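Library > Open Texts > Small Business Basics > Chapter 4

Contents Previous Next Glossary Print

CHAPTER 4
Keeping Stock

Most small shops don't fail for lack of customers. They run short of cash, and the cash is sitting on a shelf in the back. Paint nobody wanted. Forty-count boxes of the wrong screw. This chapter covers stock: what it is, what it costs to hold, when to buy more.

Terms to know before you start: opening stock, closing stock, lead time, reorder point, dead stock, shrinkage. All in the glossary. Learn lead time first, the rest of the chapter leans on it.

4.1 What counts as stock

Anything you bought to sell, or to make into something you sell. Flour in a bakery, yes. The oven, no. Paper bags are an argument; most shops book them as supplies and so will we.

Goods on the way to you may be yours already. Depends on the terms with the supplier. Read the invoice.

4.2 The cost of holding

Price paid is only the begining. Add rent on the space, insurance, spoilage, and the interest on any loan that payed for it. Students leave out the last one every year.

Case: Arkberg Hardware. One owner, Tien-fu Sin, one long narrow store. He bought 111 door hinges from a supplier called Dimano to get the bulk price. Sold 37 in the first year. That left 74 on the shelf, and money tied up that he needed in December for snow shovels. The shovels he could have sold twice over. Bulk price was good. Bulk order was not.

Work it through yourself before reading on. What did the discount save him? What did the missing shovels cost? You won't have every number. Say which ones you'd ask for.

4.3 When to reorder

Reorder point = daily sales x lead time, plus a little extra for bad weeks. The extra is called safety stock.

Say Brastaria Tea sells 4 tins a day and a new box takes 10 days to arrive. That's 40 tins. Get down to 40 and you order, no waiting. Add safety stock and you order sooner. How much to add depends on how jumpy sales are and how often the truck is late, see 4.5.

Watch out for lead time in a holiday season. It stretches. Last year's figure may be no use.

4.4 Counting

Books say 99, shelf says fewer. The gap is shrinkage: theft, breakage, or someone typed it in wrong. Typing is more common than you'd think. Count again first, then check the delivery slips, then worry about theft.

Reader comments

tsang_store: The hinge case is my shop exactly, except with picture hooks.

marlo: 4.3 should say working days or calendar days. Lost marks on that.

kb: Is there an answer key for 4.2 anywhere?

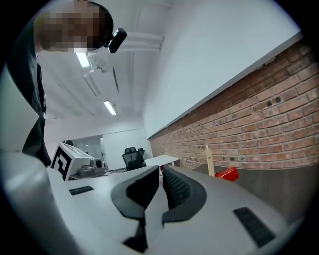
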